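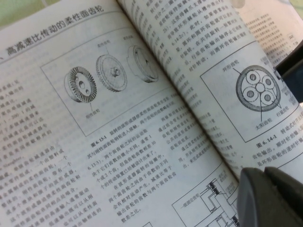 page with the face gear drawings, fig 6.13-1

Seketti
Got this book in a box lot, about 60 lbs of shop manuals. All in Chinese, which I dont read. Phone translate gives me "high reduction ratio transmission flexible face gear" for the heading. Labels come out rigid gear and flexible gear. So is this just a harmonic drive or what

Furanel
Harmonic drive, yeah. Caption says wave generator. Done.

Cocco
Not so fast. Normal strain wave has a flex cup inside a ring, teeth on the side. The one on the left has teeth radial on the face. Wave generator rotates and pushes the thin disc into it, axial. Same idea, different layout

Furanel
same idea = same thing imo. You still get the ratio from the tooth difference

Cocco
Packaging is totally different tho. Flat. Try getting a cup in a 2 inch gap

Seketti
ok so what's the third part, the cup looking one on the right? Label is tiny, phone wont read it

Cocco
My guess is wave generator side but going off the drawing only. Type out the characters if you can

Zisemham
Text says 1~200:1 for ratio. Also "Slaughter" in the middle of the Chinese, anybody know that one? Somebodys name maybe

Furanel
no clue. would not trust 200:1 on a thin disc anyway, teeth will skip under load

Cocco
depends on the load...

Seketti
Will try the label again tonight w/ better light.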